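Speaker notes: Selling Small Shiny Things, a short talk for new stockists
Rafferty Szabo, Hadby session, 15 minutes with questions

Slide 1. Wait for the coffee queue to sit down. It won't. Start anyway.
Who I am: hair clips, brooches and scarf rings, wholesale, out of Wullbridge. My mother wanted a dentist.

Slide 2. The catalog
We list 2,698 items. Please do not order all of them. A shop in its first season needs around 80, and most of those should be plain. Black clips pay the rent. The enamel peacock is there so people stop at the window, admire it, and buy a black clip.
(Hold up peacock. Do not let it go round the room. See last year.)

Slide 3. Minimums
Pichler line: packs of 15, mixed colors, no picking. Yes, there will be mustard. Put the mustard at the front in February, when everyone is tired of gray.
Nullard line: sold in pairs, so the minimum is 2. Somebody will ask for one. The answer is in the word pairs.

Slide 4. Returns
Springs that fail: we replace them. Plating that wears off because a customer swam in it: we sympathize. Keep the card the clip came on, or I can't tell whose spring it was.

Slide 5. Mirrors
Biggest mistake I see in shops. Customers buy what they can see on their own head, and half of you have hung the mirror by the stockroom door, at the height of a tall man. Hang it beside the stand, lower than you think. Good light from the front. A fancy border does no harm, this is jewelry.
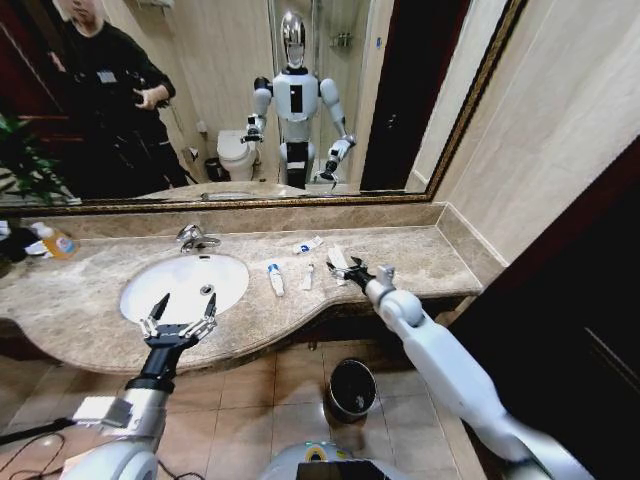 Large mirror, ornate gold-toned frame, over a marble counter.

Pause for the display question. There is always one about velvet. Velvet collects lint, get linen.

Slide 6. Ordering
Forms are by the door. Write the item code and the color. "The nice blue one" is on four forms already this year, and I sent four different blues.
Questions until they want the room back.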